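Are "use by" dates worth anything?

I threw out a tub of sour cream on Saturday and have been annoyed about it ever since. It smelled fine. It looked fine. The lid said it had been over for two days, and I stood there with the fridge door open and let a line of inkjet dots overrule my own nose.

My neighbor Margit Dobos would have eaten it. She is 74 and keeps a jar of mustard that I believe predates her kitchen. When I asked her once how she decides, she looked at me as if I'd asked how she decides to sit down. "I open it," she said.

I used to think the dates came out of a lab somewhere, and some of them probably do. But read the wording. "Best by" is about taste. "Sell by" is a note to the store. "Use by" sounds like a medical opinion and on a lot of packages it's the manufacturer's guess at when you'll stop being impressed. Apart from infant formula, there's no single federal rule in this country telling companies what to print, so they print what suits them. I don't think it's a plot. I do think a company that sells yogurt is in no great hurry to have me finish the old one. 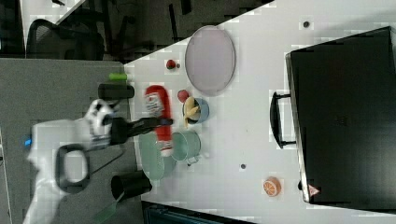
Then there are the gadgets. A friend, Damián Lucero, bought a set of Goltell containers with little dials on the lids so you can set the day you put the food in. They cost him 44 dollars. He set the dials for maybe a week. Now they all say the ninth of something, and he sniffs the rice like everybody else. He still defends them. The lids do seal well, I'll give him that.

Kirstin Lindsay, who reads this blog and writes to me when I'm wrong, will say that smell isn't enough. She has said it before, in April, at length. And she's right that the things that make you really sick often don't smell of anything. Deli meat, soft cheese, smoked fish – I'm not gambling with those, and if you're pregnant or your immune system is shaky you shouldn't be taking advice from me anyway. But the date doesn't help much there either once the package is open. A pack of sliced turkey can be well inside its date and have spent an afternoon in a hot car. The dots on the plastic don't know about the car.

What I've started doing is dull. Masking tape and a marker, and I write the day I opened the thing. That's the number I was missing all along. Eggs I float in a glass of water, though I'm told that only shows how old they are, and an old egg can still be a perfectly good one. Milk I pour into a cup before it goes anywhere near my coffee. Bread with mold goes out, the whole loaf, no surgery. Hard cheese gets the surgery, with a good thick slice off.

I have a can of chickpeas that went past its date last winter. No dents, no bulge, no rust. I'm making soup with it tonight, and Margit has asked for a bowl.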